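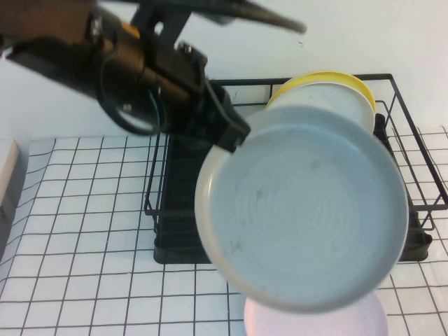
Can you reuse the old wire frame when you re-cover a fabric lampshade?

Usually you can, as long as the joints are sound and the rust comes off with sandpaper. A bent rib can be coaxed back by hand. A cracked solder joint has to be fixed before any fabric goes near it.

December, started after lunch

Nobuhle Mokgethi's bedroom shade, the 16 inch one with the scalloped bottom. She found the lamp in Eltden and says it was a bargain, and I have now met the shade, so I believe her. Old fabric was a peach rayon that had gone the color of weak tea on the side facing the window. Stripped it down to the frame. Kept one panel as a pattern, labeled it "TOP THIS WAY" because of what happened with the Darnholm pair, which I am not going to write down twice.

Under the peach was a second cover, pink. Under the pink, glue. Somebody long ago had a tube of glue and a great deal of faith. Soaked the worst of it with warm water on a rag, left it while I did the invoices, came back and it had softened enough to roll off with a thumbnail. The rest needed the dull knife.

Sanded the rust spots with 100 grit. Two coats of white metal paint, thin. The second went on before the first was properly ready and I have the fingerprint to show for it, inside the top ring where only the bulb will see.

Binding the frame with cotton tape now. Notes so I don't have to learn it again:

Tape wants to be pulled tight enough that it won't twist when you push it sideways. If it twists, the fabric will walk around the frame over the winter and the seams will end up going off to see the world.
Do the ribs first, then the rings.
Wet the tape a little. It shrinks as it dries and takes up my mistakes.
Do not bind the center fitting. (Bound the center fitting. Unbound it.) 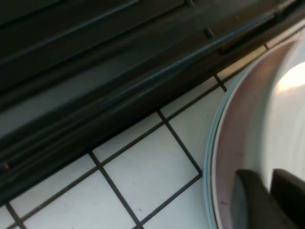
The fabric she chose is a rose print on silk from Engelbrecht, very pretty, and about as cooperative as a cat in a bath. It frays when looked at. Tayla says to run a line of stitching just inside the cutting line before cutting and I said that seemed like a lot of trouble, and then I cut one panel without it and now I have one panel and a small bird's nest. Stitched the others first.

Cutting on the bias so it stretches over the curve. That eats fabric. I have enough for every panel plus one spare, and the bird's nest was the spare.

Pinning took most of the afternoon. I used around 100 pins, and found one of them with my sleeve. Start at the middle of each rib and work out to the corners, top and bottom alternately, never all of one side. Roses should line up at the eye level of a person in bed, which I worked out by lying on the shop floor. Tayla Nepia stepped over me to get to the kettle and asked if I wanted anything.

4:30, light going. Held the pinned shade over the test bulb. Two things show up that don't show on the bench: a shadow where the seam allowance is too wide, and a brown freckle on the bottom ring where the paint missed. Trimmed the first. The lining will hide the second, or else the fringe will, and if neither does I'll call it patina like everybody else in the trade.

Lining is plain cream cotton, 100 percent, washed and ironed ahead of time. I tried white last time and it made the pink look like a dentist's office. Cream warms it up. Lining goes in after the outside is sewn down, seams turned toward the outer fabric, with a little slit at each arm of the fitting and a scrap folded over to cover it.

Trim: the Clillard bead fringe came in a shade called Blush, and it is orange. Sent a polite note. In the meantime there's a length of old rose braid in the drawer that might reach if I don't overlap it at the join. Measure before getting attached.

Still to do: sew down the top ring, sew in lining, braid, find the other thimble. Ask Nobuhle what bulb she runs in it.
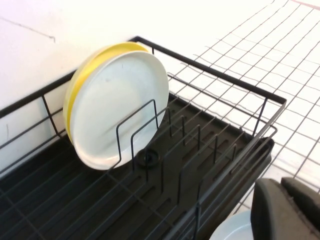 What is the safest way to dust a silk lampshade once it's finished?

A soft, dry paintbrush, working from the top down with the lamp switched off and cool. Keep water away from it, since damp can leave a ring on the silk. I'll put that on the card that goes home with the shade, next to the part about keeping it out of the window.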